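Progress report to the Plusdale Fund
Play materials for the Urell family rooms, April 2022
Prepared by Ute Hellwig, Rernirmont

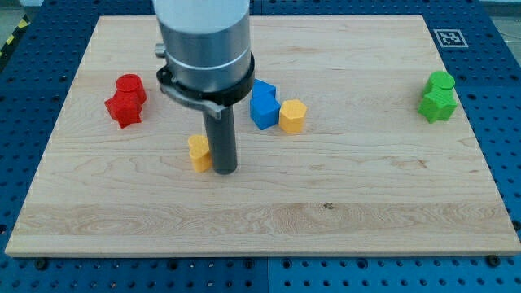

In this period our work was mostly on the shape block sets, which are the first part of the grant. The second part, the shelves and the floor mats, will begin when the rooms in Urell are painted. I write here what is done, what is late and what we ask from you.

Selection of the blocks
We compared sets from two suppliers and decided for the one from Habte. The blocks are plastic, in red, blue, yellow and green. Our group leaders wished for some shapes that are not only cubes, so that children have something to name and to talk about. The set has a yellow heart and a yellow block with six sides, and these two were the reason we chose it. The heart has a flat top, and the six-sided block can stand upright beside the cubes without falling.

The boards
Each set goes together with a rectangular wooden board in a light colour. We asked for a plain board without printed lines. In the earlier project the boards had drawn outlines, and the children stopped when all outlines were full. Now a group leader can keep the blocks on one half of the board and leave the other half free for building. On the light wood the four colours are easy to tell apart, also for the younger children.

Delivery
We ordered 13 sets. Three have arrived and are checked, the rest is promised by Habte before the rooms open again. The delay comes from the boards — the first ones had rough corners and we sent them back. The supplier took them without discussion and there is no extra cost for the grant.

First remarks from the group leaders
The blue blocks are liked for stacking, but the smaller one with the notched shape is difficult to put on top of another block for small hands. We will keep it in the set and give it to the older group first. One leader asked for a cloth bag for each set, and I find this a good idea. Some 100 euros would be enough for all of them.

What we ask from you
Please confirm if the bags can be paid from the line for small materials. We also need your agreement to move the date for the shelves, as the painter in Urell cannot start before the heating is repaired. The signed delivery notes are with me and I can send copies.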